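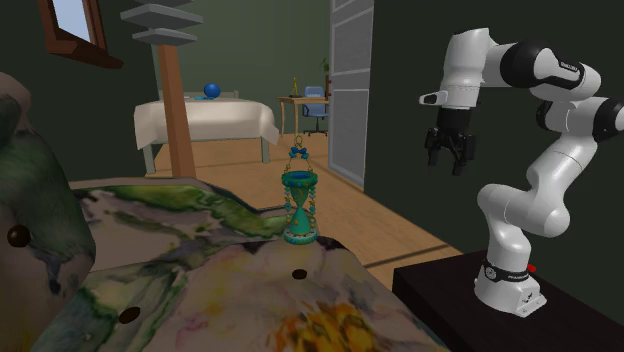
Slide 4. Let them look before talking.

Histulwood, returns floor. The arm does the lifting now. 112 items a shift, up from 29, and it never asks about parking.

What changed for people: less back pain, more typing. Packers are now "exception handlers." Same pay, longer title. (Pause. If Lonevon managers are in the room, shorter pause.)

Fragile goods still get a human check. Ask who does that at Trulthorpe.

Next: the break room survey.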